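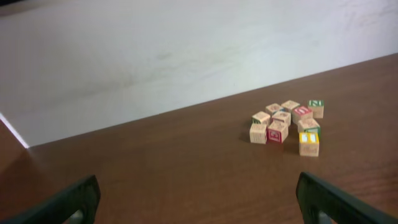 Esedham, cubes alphabet : notice du jeu de données

Version 2

De quoi il s'agit

Esedham rassemble des prises de vue de petits cubes alphabet en bois, posés sur une table et laissés dans l'état où la vie les laisse, c'est-à-dire en tas. Le jeu compte 1465 images. On y cherchera en vain un mot correctement orthographié.

Le nom vient d'un tirage de cubes effectué un lundi, à l'heure où le café ne fait plus effet. Les autres candidats étaient pires.

Contenu du dépôt

images/ : les vues, numérotées sans trou
annotations/ : un fichier par vue, en JSON
gellow/ : le script de relecture, à lancer depuis la racine
LISEZMOI : ce que vous lisez

Les cubes

Bois naturel clair, dessins imprimés sur les côtés, lettres et bordures de couleur. Les impressions sont pâles par endroits et nous ne les avons pas repassées au feutre, malgré la tentation. Une face pâle vue de biais reste une face pâle vue de biais : l'étiquette est alors « illisible », et il y en a beaucoup.

Les cubes reposent directement sur la table. Les tours, trains et châteaux forts relèvent d'un autre jeu, Ernanen, dont la notice est plus longue et l'humeur plus architecturale.

Le décor

Plateau en bois brun veiné, fond blanc. Le fond porte des traces grises et des éraflures. Un nettoyage a été proposé, puis reporté, puis inscrit dans la présente notice, ce qui vaut renoncement. Si votre modèle prend une éraflure pour un I, merci d'ouvrir un ticket, nous les collectionnons.

Annotations

Chaque cube reçoit :
- une boîte englobante ;
- la lettre du dessus, quand elle se lit ;
- la couleur de la bordure, si bordure il y a ;
- un champ « voisins », pour les cubes qui se touchent.

Le N couché et le Z ont donné lieu à des échanges assez vifs. La convention retenue, dite de Michailidis, consiste à regarder l'empattement et à ne plus en parler.

Découpage

200 images sont réservées au test, 407 à la validation, le reste à l'entraînement. Les tas très semblables restent dans la même partie.

Limites connues

Un seul type de cube, une seule langue, pas d'accents. Le français y est donc mal servi, le É surtout. Les verts et les bleu-vert se confondent volontiers, y compris chez les annotateurs.

À faire

Revoir les « voisins » des tas serrés. Retrouver la boîte d'origine des cubes, ou au moins son couvercle.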